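Zesance opens its laundry and linen room in Gromstead, and everyone is invited to bring a bag

GROMSTEAD, Sun 27 November. Zesance is delighted to announce the opening of its new shared laundry and linen room in Gromstead, in the long ground-floor unit that older residents will remember as the Ó Dálaigh drapery. The doors open at nine, the kettle goes on shortly before that, and anyone who lives in the town is very welcome to come in, have a look round and stay for as long as they like.

The idea began in June, when we put a short questionnaire through letterboxes on both sides of the river and asked people which household job they put off the longest. We had expected ironing to come top (it came second, by a whisker) and were rather taken aback to find that the winner was bed linen, and in particular the folding and putting away of it. Of the 1170 forms that came back to us, a good many had extra notes in the margins, and a few had drawings of fitted sheets which we have kept and framed for the corridor.

So the new room has been planned with beds and bedding very much in mind. There are large washing machines that will take a double duvet, a drying area along the back wall with plenty of rails, and, in the part we are proudest of, a sorting and folding room with proper full-sized beds in it, made up just as they would be at home. It is so much easier to fold a big piece of cloth on a bed than on a worktop, and it saves the small of the back too, as anyone who has wrestled with a king-size cover in a narrow hallway will know very well.

Geert Baert, who manages the Gromstead site for Zesance, said: "I grew up in a house where the sheets were folded by two people walking towards each other across the kitchen, and if you lived alone you simply did your best. I would love people to come in with a bag of washing and go home with it clean, folded and smelling nice, and perhaps having had a chat with someone they hadn't met before. If they only come for the chat, that's perfectly all right as well."

Folding mornings will be held twice a week and are free to join. Each one takes a single item and goes through it slowly, from pillowcases and tea towels up to throws and the dreaded fitted sheet. The shelving was built for us by Skustden, the joiners on Mill Lane, who very kindly made the lower shelves deep enough for blankets and the upper ones shallow enough that nothing gets lost at the back. There is also a linen library of 200 sheets, covers and blankets, which families can borrow when they have guests coming to stay, for up to 3 weeks at a time. 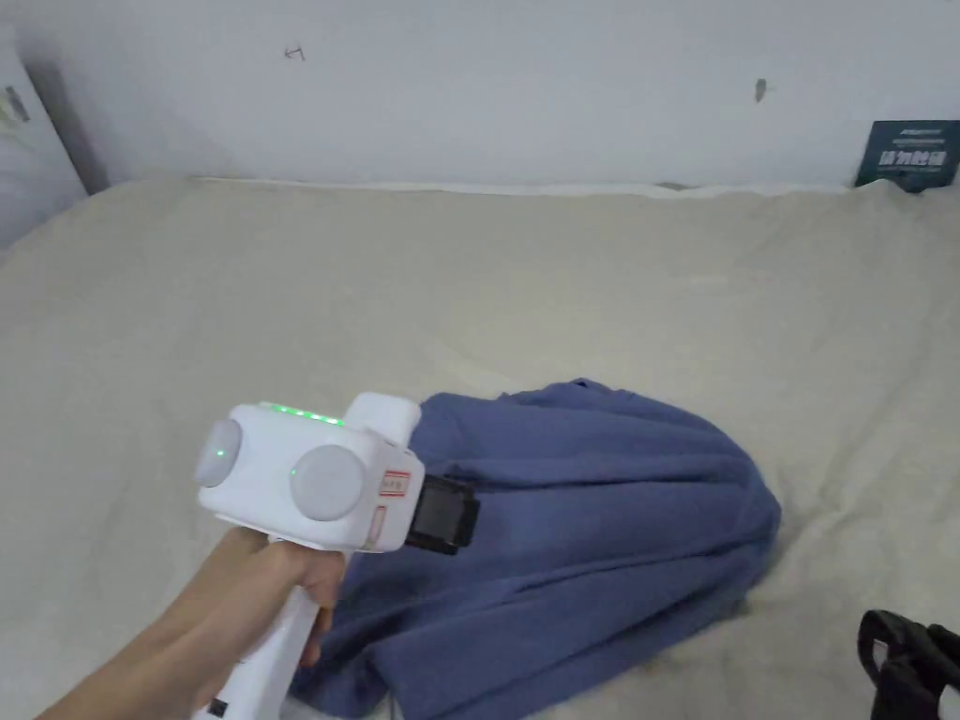 Words: Geert Baert, Zesance Gromstead

A blue cloth bunched up on a beige bed sheet is the sort of thing a folding morning starts with, and I do find it a friendly sight. The first step is always to find the corners, and there is no hurry over it. Shake the cloth out, lay it flat, smooth it from the middle with the palm of your hand, and only then think about halves and quarters. Soft fabrics like to slide about, so a plain sheet underneath is a great help.

Washing and drying are charged by the load, with a lower price on weekday afternoons, and soap powder is included. Borrowing from the linen library costs nothing, though we do ask that things come back washed. Children are welcome at every session and there is a low table for them with pegs, socks and a basket of odd gloves to match up.

Anyone wishing to book a place at a folding morning, or to offer good clean bedding to the library, can call in at the front desk during opening hours. We can take single and double sheets, pillowcases and wool blankets, but sadly no pillows for the time being.

Ends

Related items
Zesance takes the keys to the former Ó Dálaigh drapery
What Gromstead told us about its household chores
Skustden to build shelving for the new linen room
Linen library: how to borrow and how to give
Getting wool blankets through the winter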